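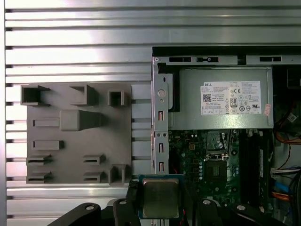

A desktop case open next to a gray 3D-printed fixture plate, with the power supply mounted at the top.

Anyone who has rebuilt a desktop computer on a kitchen table knows the small parts go missing first. Screws roll. A clip ends up under the case and stays there until the case is closed again.

Flillirham is a repair shop that works on donated office desktops, and it has done 127 of them since it opened. The bench work changed last June when the shop started using printed plates to hold parts. The plates came out of a side project called Juledach, and the design files are passed around among a few shops that do the same kind of work.

A plate is a simple thing. It is flat and gray, with holders and pockets raised from its face. Some are open rectangular sockets. Others are small clips with a thin slot. The plate mounts to a ribbed aluminum panel, so it stays put when somebody leans on the bench or drags a case across it.

The shop's first version was a muffin tin. It held plenty, but everything in it slid into a pile, and memory sticks do not belong in a pile. The second version was a foam block cut with a knife, which shed crumbs. The printed plate was version 3, and it has been changed many times since.

Each case goes down on its side with the cover off. The power supply gets looked at before anything else. Its label lists the specifications, and the shop copies them onto a card that stays with the machine. A supply with no readable label goes in the recycling bin.

After that comes dust. Sheet-metal rims with punched openings collect it along the edges, and a soft brush does a better job there than canned air. The brackets inside the case walls need the same treatment. Cut edges on older cases can be sharp, so most people at the bench wear thin gloves for this part.

A plain cleanup and memory swap takes 10 minutes on a good case. Cases with odd screws take longer.

The shop's next order is its largest so far: 200 machines for a training center in Rikau. They will be sorted at Yurt, the storage building behind the shop, before they come to the bench. Two more plates are being printed for the job, with deeper sockets and a wider bracket at the corner.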